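Badminton Nights Are Back at Halliday Hall

Halliday - The nets are up again at Halliday Hall, and the Monday badminton club could hardly be happier. After a long stretch without a home of its own, the club opened its new season this week with 16 players signed up and a few more who wandered in from the parking lot to see what all the squeaking shoes were about.

The hall closed last summer so that the old floor could be replaced. The club spent the fall and winter sharing a school gym in Grellau, where the ceiling was low enough to swallow any decent high serve, and where games had to stop early so the basketball league could get in. People made the drive anyway. Some of the best rallies of the year were played in that gym, and there was usually soup afterward.

Still, there is nothing like having your own place. The new floor is lovely - springy underfoot, with clean lines and just enough grip - and the hall has fresh paint in a dark green that makes the shuttle much easier to follow than the old cream walls ever did. The lights have been moved to the sides of the courts too, so looking up for a smash no longer means seeing spots for the next two points.

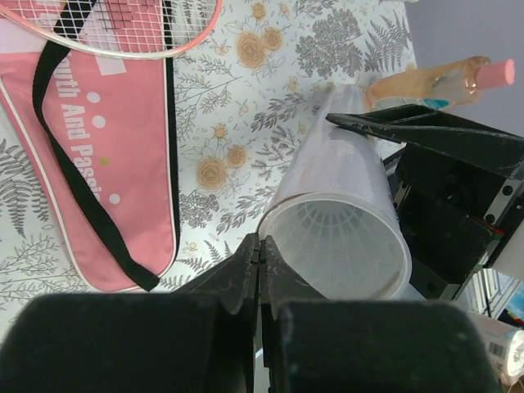

There are 2 full courts, and they were both busy from the time the doors opened at seven until well past closing. Beginners had the court nearest the stage for the first hour, working on serves and footwork, and then everybody mixed in for doubles. Pairs were drawn from a hat. That is an old habit in this club, and it means a player who picked up a racket in March may well end up beside someone who has been at it for decades. It makes for some very funny games and some surprisingly close ones!

The club uses plastic shuttles for practice and the beginner hour, and saves feather ones for the ladder matches later in the season. The plastic kind lasts far longer, and a new player can whack one into the rafters without feeling bad about the cost. Loaner rackets are on the rack by the kitchen door. They have all been restrung over the winter, a job that took several evenings and an awful lot of coffee.

The money for the floor came from the town, and the posts and nets were paid for by the spring pancake breakfast, which served 92 people and ran out of blueberries before nine.

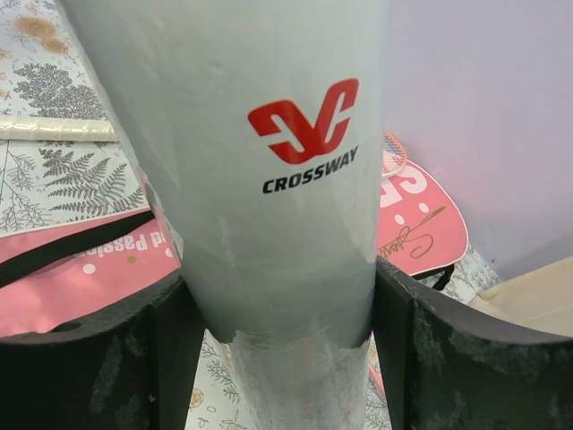 One regular wrote on the club's message board the next morning that the floor had already been kind to a bad knee, and that the only complaint so far was having no more excuses for missing a drop shot. Another asked whether the club might try a morning session for people who work nights. That idea is on the list for the next meeting, and anyone who would come to one is asked to put a note in the box at the hall so there is some idea of how many to expect.

The big date on everyone's mind is the friendly against Nindenon and Arkbridge in July. The three clubs used to meet every year, taking turns as hosts, and then it quietly dropped off the calendar. It will be played at Halliday this time, with men's, women's and mixed doubles, plus a family round where one partner has to be under 14 or over 60. Arkbridge won the last meeting and still has the cup, an old silver-colored sugar bowl with a dent in one side. Halliday would very much like to have it home again.

Each club can enter up to 5 pairs in each event. The family round is open to anyone, member or not, and there will be a practice net outside on the grass if the weather plays along. Lunch is potluck, so bring a dish and something to serve it with - last names A to M bring mains or salads, N to Z bring desserts.

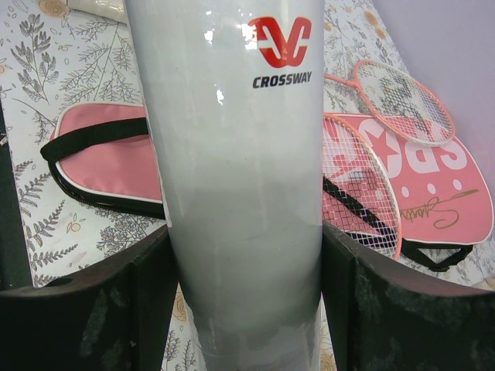
Until then, the club plays every Monday evening, with the beginner hour first and open doubles after that. The first visit is free. Clean indoor shoes are a must on the new floor, and there are benches in the lobby for changing. Please leave the side door shut during play, as even a light breeze will carry a shuttle off its line.

Parents are welcome to stay and watch, or better yet, to join in. Several of this season's new members started out as the ride home. The kitchen is open for tea and coffee, and cups go back on the shelf above the sink.

Sign-up sheets for the July friendly are on the board in the lobby, next to the ladder.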